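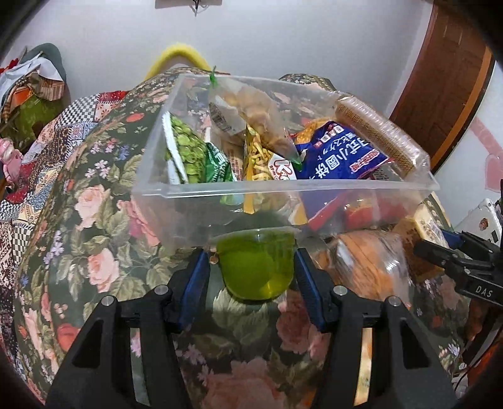 Section 4, fig. 1. The snack bin with its packets and bags, with what looks like a jelly cup at the front wall.

4. Setting up the snack bin

Okay, so the pantry shelves are done (section 3) and the cans are off the floor. Now we get to the part my household really cares about, the snacks. I've set up this bin in three different kitchens now, the last one being our tiny rental in Neldale, and every time I change a little something. What follows is the September version of the guide, and it's the one I'd go by if you printed out an older copy.

The short version: one see-through bin, small packets standing up, big bags leaning at the back, little cups last. If that's all you needed, go fill your bin and skip to 4.5, which is the part people write to me about.

4.1 What you need

One see-through plastic bin with slanting sides and a decent rim. I like frosted better than crystal clear - you can still tell what's running low, and it doesn't show every fingerprint.
A cloth or towel to work on.
A damp rag and a dry one.
Kitchen scissors.
A marker that writes on plastic.
Bag ties or clips. Whatever you've got in the drawer is fine.
Every snack in the house. Yes, the ones in your work bag too.

Note: If you bought the Petow bin from the list in section 1, peel the sticker off the bottom before you do anything else. I left mine on for a month and then had to go at it with cooking oil and a butter knife.

4.2 Getting the bin ready

1. Measure the shelf. Do the height as well as the depth, and leave yourself a hand's width above the rim or you'll be scraping your knuckles every time you want a cracker. In the Neldale kitchen I skipped this and had to move a shelf with the bin already full.

2. Wash the bin in warm water with a drop of dish soap. Get into the corners, where crumbs love to collect.

3. Dry it all the way. I wipe it, then leave it upside down on the rack while I go round up the snacks.

4. Spread your cloth and put the bin on it. It doesn't have to be a table! I've filled mine on the bed, on the couch, and once on the ironing board (don't). A patterned cloth is nice for this, funnily enough, because when the flowers are showing through the walls you know you still have room.

Caution: On a soft surface, keep one hand on the bin while you load the back. It'll tip toward you if all the weight goes in front first.

4.3 Sorting

5. Tip everything out in one heap and make your piles. Mine are packets that can stand, bags that can't, and small single cups. You might want a fourth for bars. I gave up on bars, they go in the car.

6. Check the dates. Anything past its date goes out, anything close goes in a bowl on the counter with a "please eat me" look about it. Don't put the bowl stuff back in the bin "just for now" or you'll be meeting it again at Christmas.

7. Look over every packet for splits and pinholes. Give each one a gentle squeeze next to your ear. If it sighs at you, it gets eaten today or goes in a jar.

8. Take things out of their outer boxes. A half-empty carton takes up as much room as a full one and it lies to you about what's left. Cut out the cooking or allergy panel first if someone in your house needs it. I tape those inside the pantry door.

Note: Keep the label on anything you bought loose in a bag, like bakery stuff. I used to peel off the barcode labels because they looked messy, and then I had no idea when I'd bought the rolls or what they were filled with. Leave it on, and turn it toward the side you can get at.

4.4 Filling the bin

9. Start with the big soft bag. For us that's usually a bag of little pastries. Lean it on a diagonal across the rear of the bin so it rests along the back and doesn't slump down flat. Gathered end up! A bright tie sticking up over the back edge is the best handle you'll ever have, you just grab it and pull.

10. If the bag came with a flimsy tie, swap it. I buy a big pack of the Prondis twist kind and pick the loudest color in there.

11. Stand your packets up along the left side, the see-through face outward if they have one. Peas and beans are great here, you can tell from across the kitchen what they are. Mine always end up at the left because I'm right-handed and reach across, so flip it if you're a lefty.

12. Put the next packets to the right of those, a darker or smaller one in front and a paler or taller one behind. You want to be able to read at least a bit of each one. If a packet has disappeared completely behind another, turn it sideways.

13. Now stop and have a look from the front, at the height you'd normally see it. If the rim hides the names of the front packets, prop them up on something. I fold a paper napkin into a thick strip and tuck it underneath.

14. Cups go in last. Jelly cups and fruit cups are heavy for their size, and they'll roll around and squash whatever's under them if you drop them in the middle. Bring each one over the front and set it down rim up, in the gap between the front wall and the first packet.

Caution: Hold a jelly cup by the sides, just under the rim, and go easy. Press on the lid and you can pop the seal, and then you've got syrup in the corners you so carefully washed in step 2. I speak from experience here.

Caution: If you've got very small kids around, jelly cups don't belong in a bin they can reach. Ours live up high. The little firm ones are a choking hazard and I don't care how organized they look.

15. Leave some room. Two fingers of empty space along one side is about right. A bin that's jammed full looks great for exactly one evening, and then somebody pulls a bag from the back and the whole lot comes with it.

4.5 When it doesn't work

The pastry bag keeps sliding down. You've probably got nothing in front of it. Move the tallest packet over so it butts up against the bottom corner of the bag. If it's still going, the bag's too empty - fold it over and tie it again lower down.

The packets fall over like dominoes. Too few of them. A bin that's half full won't hold anything upright, so either go down a size or stick a jar in there as a bookend. A jam jar full of nuts is my favorite (it counts as a snack, so it's not wasted space).

The lid won't close. I don't use the lid! Mine's under the sink holding sponges. If you do want one, everything has to come in below the rim, and that means laying the big bag flat and losing your handle. In our first apartment we had ants and I did it that way for a whole summer. It was fine, just less fun.

Everything smells like the onion chips. Yep. Clip them twice or give them their own home.

Crumbs at the bottom. Take everything out, shake the bin over the trash, wipe, refill. With a bit of practice it's a five minute job, and you get to do the date check while you're in there.

Somebody puts empty wrappers back in. I've got no fix for this one. Send help.

4.6 Keeping it up

16. Go through the bin before you shop, and write the list standing in front of it. I do mine in the morning with coffee, when I'm not hungry enough to write down everything in the store.

17. When you get home, new goes behind old. Take the old packet out, slide the new one in, put the old one back in front. It feels fussy the first few times and then your hands just do it.

18. Mark the opening date on anything you've opened and closed again. I write it right on the tie if the tie's wide enough, otherwise on the label.

19. Wash the bin properly when the season changes, or sooner if there's been an incident with jelly.

Note: Bins rated for up to 2 shelves high (like the stackable ones from Insaurralde) should have the heavier bin on the bottom, and for most people that'll be the one with the cups. Don't stack on top of an open bin with a bag tie sticking up. You'll crush your handle and probably a pastry or two along with it.

Keep the damp rag handy, you'll want it for the spice drawer in section 5. If you're in a kitchen with no spice drawer, go on to section 6 and do the tea and coffee shelf instead.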